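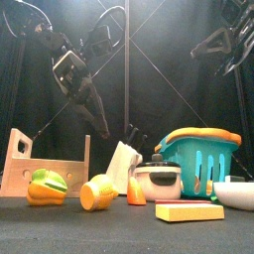
Uchenna Idahosa wrote back to my last post to say the library hours matter more to her than the parking fee.

Fair point. Gokville College plans to close the library at 5 on Fridays from March. The student union wants 2 more hours.
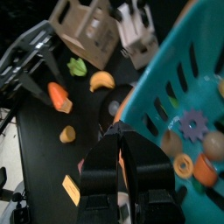 Teal basket, gripper alongside.

The parking permit goes up $20 a term. Marius Rusu has asked the board to defer it. No answer yet.

Next board meeting is open to students. Email the union if you'd like to speak.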